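Teleoperators, Household Cleanup Tasks (part-time and full-time)
Kiltthorpe, Derkside site

Kiltthorpe is hiring operators to record demonstrations on two-armed robots. The recordings are used to train Thaler, our learning system for everyday housework. We have 2 openings on the morning shift and are also keeping a list for afternoons.

What you would do

You control both arms of the robot from an operator station and carry out short tasks from a task sheet. Most of the current sheet is floor work: picking up litter, using a dustpan, emptying it into a bin, putting shoes and boxes where they belong. Each attempt is called an episode. You start the recording, do the task, stop the recording, and mark the episode as good, usable or failed. Failed episodes are kept, so please mark them truthfully.

Between episodes you reset the floor. The reset card tells you which objects to use and how far to scatter them. Layouts should differ from one episode to the next, including the angle of the bottle or wrapper and the position of the bin.

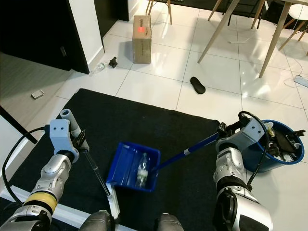

Dustpan task at Derkside: bottle in the pan, bin to the right of the mat.

A shift is four hours with two breaks. Experienced operators record 40 good episodes per shift on the dustpan task. New operators record fewer, and there is no quota during training. The floor cleanup set stands at 703 accepted episodes, and we plan to keep adding to it through June.

What we need from you

You must be 18 or older and able to work on site. You should be comfortable standing, bending and picking things up off the floor many times in a shift. You need steady use of both hands and normal or corrected vision. You should be able to read the task sheet and write a short note in English when something goes wrong, for example "bottle rolled off pan, left arm too fast."

No robotics background is required. Experience with gaming controllers, sewing, kitchen work or machine operation is useful. Please tell us about it.

Training and pay

Training takes three paid days. Octavio Agudelo runs it and will sign you off on the emergency stop before you move the arms on your own. Full-time operators start at $1,065 per week before tax. Part-time pay is the same rate by the hour. Parking is free behind the building, and the Zarkton bus stops at the gate.

How to apply

Send a resume or a one-page letter to Edeltraud Riedl, Operator Hiring, through the contact form on this site. State which shift you want and when you could start. Applicants we invite will do a paid one-hour trial at the station. Please wear closed shoes.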